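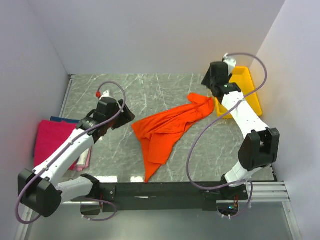

Lurkum Angling Waters: Member Services Help Desk
Ticket subject: Catch record rejected by the Cirnix logbook, carp over the weight limit of the form
Category: Catch records and specimen claims
Priority: Normal
Status: Closed, with one item carried over
Opened: 10 April 2025

Summary of the problem as reported

The member holds a season permit for Ukus, the larger of the two Lurkum lakes. After landing a mirror carp from the north bank, the member entered the weight in the Cirnix electronic logbook on a phone. The entry was refused with the message "Value outside permitted range." A second attempt produced the same message. On the third attempt the form accepted the entry, but the record later appeared in the member's history with a weight of zero and no species.

The member asked that the catch be restored to the log, that the specimen claim be dated from the day of capture, and that the permit not be marked for a missing return. Under the fishery rules, any carp that qualifies as a specimen must be entered before the angler leaves the water.

Information requested from the member

1. The version number shown at the foot of the Cirnix menu.
2. The unit of weight selected under Settings.
3. Whether the phone had a signal at the swim.
4. A photograph of the fish on the mat, with the scale reading if available.

The member replied the same evening. The logbook was on version 14. The unit was set to ounces, which the member had not chosen knowingly. There was no signal on the north bank, and the third attempt was made with the phone offline. A photograph of the fish was supplied and has been placed with the claim.

Log of work

Entry 1. The help desk reproduced the fault on a test account. With the unit set to pounds, a weight of 30 was accepted. With the unit set to ounces, the same fish entered as 480 was refused. The form accepts no figure above 200, whatever unit is in use. The limit was plainly intended for pounds and was never adjusted for the other settings.

Entry 2. The zero weight was examined next. When the phone is offline, the form does not check the weight against the limit. It stores the entry and sends it later. The server then applies the limit, discards the figure it cannot accept, and saves what remains. The species field is discarded with it. The member receives no notice that this has taken place.

Entry 3. The permit office was asked whether any other members were affected. It reported two further records from Ukus with a weight of zero, both entered on the north bank. Both members have been written to separately. No such records were found for Mạc, the smaller lake, where the signal is good at every swim.

Entry 4. The member's original entry was recovered from the phone by means of the Export function. The recovered file showed the weight, the species, the swim and the time of capture. These agreed with the photograph and with the scale reading. The record was corrected by hand.

Entry 5. The member asked whether the scale itself could be at fault, as a friend's scale had given a different reading earlier in the season. The help desk is not able to test scales. Members who wish to submit a specimen claim are referred to the fishery office, which holds a certified set of weights and will check a scale without charge during office hours.
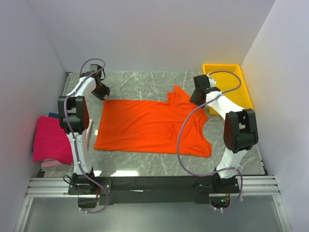 Orange garment on a gray marble-patterned surface.

Entry 6. A change to the form was requested from the Cirnix support team. Their reply stated that the limit will be tied to the selected unit in the next release, which is expected in May. Offline entries that fail the check will be held on the phone and shown in red until the member corrects them.

Workaround until the release

Open Settings and set the unit of weight to pounds. Close the logbook fully and open it again. The new unit does not take effect until this is done.

Enter the weight in pounds and ounces using the two separate boxes. Do not convert the weight to a single figure in ounces.

If there is no signal, complete the paper card kept in the box at the Ukus gate and leave it in the slot. The card is accepted as a full return, and the electronic entry may be made later from home. Please write the permit number on the card. Three cards were received this season without one and could not be matched to a member.

Do not delete a record that shows a weight of zero. Deleting it also removes the stored copy on the phone, and the help desk cannot recover it after that point.

Outcome

The catch has been restored to the member's log with the correct weight and species. The specimen claim is dated from the day of capture and has passed to the fishery office for review. No mark has been placed on the permit.

The member confirmed by return message that the record now displays correctly on the phone and on the website, and asked whether the swim name could be hidden from the public catch list. This can be done under Privacy by selecting "Show lake only." The setting applies to past catches as well as new ones.

Carried over: confirm the corrected limit on the test account once the new release is installed.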